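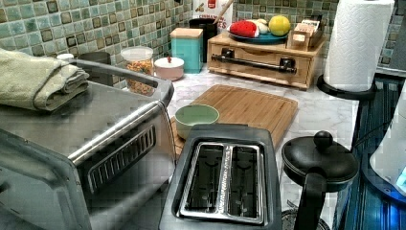
Dronuncombe test kitchen: the wrist fault

Dronuncombe is the kitchen where we run the Vekell arm on ordinary household jobs. It is fitted out like a home, with crockery, food and small appliances left on the worktop between runs. In April the arm developed a fault in its wrist joint which took us 24 working days to find and clear. The gallery covers the work area and the notes that go with it. Captions were written by the people on shift.

The job
The run is called "bowl to board". The arm picks up a small bowl, sets it on the cutting board, lets go and moves back over the hob. The pale green ceramic bowl is the standard one. It is smooth and glazed, and a poor grip shows up quickly.

What went wrong
At run 575 the wrist turned 2 degrees further than it was told to and the bowl was put down on the rim of the board. It tipped and rolled against the toaster. The controller logged no error. The next run was normal, so the shift carried on, and that was a mistake on our part.

Second event
The same thing happened later that afternoon, this time on the way back. The arm passed low over the kettle and knocked the lid knob. The kettle was cold and empty. The operator pressed the stop and the arm held its position as it should.

The worktop
Toaster oven on the left, bread box at the back, black toaster and kettle at the front, hob on the right. The layout is deliberately crowded. After the second event we measured the clearance over the kettle and found it was less than the risk assessment allowed, even with the wrist working properly. The assessment had been done with a shorter kettle.

The cause
A cable to the wrist encoder had been clipped too tightly at the last service. It pulled when the joint was near the end of its travel and the reading dropped out for a moment. Liepiņa, who service the arm for us, replaced the cable and moved the clip. Geltov supplied a new encoder as well, but the old one tested fine and is on the spares shelf.

What has changed
The controller now stops the arm if the encoder reading drops out at all. Any bowl put down off its mark ends the shift's runs until the log has been read. The hob and kettle are switched off at the wall before the arm is powered, and the return path has been raised.

Since the repair
We have done 2,000 runs with the new cable and had one stop, which was traced to a loose plug at the controller end. The plug now has a locking collar. The cable is checked by hand at the start of each month.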